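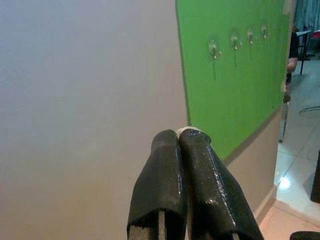 Brellberg's coated gripper fingers near a row of clear wall hooks.

Brellberg opens orders for its household gripper kit

Small robots just got a friendlier pair of hands! Brellberg began taking orders on 10 November 2025 for its household gripper kit, a set of 2 black rubber-coated fingers over a metal frame, with a small camera that looks out past the tips. The kit sells for $286 and is meant for light jobs around the house, like handling things that hang on a wall.

Shirin Ranjbar, who led the design, said small hooks were the job her team liked best. "They're tiny and clear, and the wall gets in your way. We had so much fun with those," she said.

Testers in Irnitz have had the kit since June, and 46 of them sent in notes. Many asked for softer tips, and Brellberg now sells a spare pair of sleeves too. First orders ship within 72 hours.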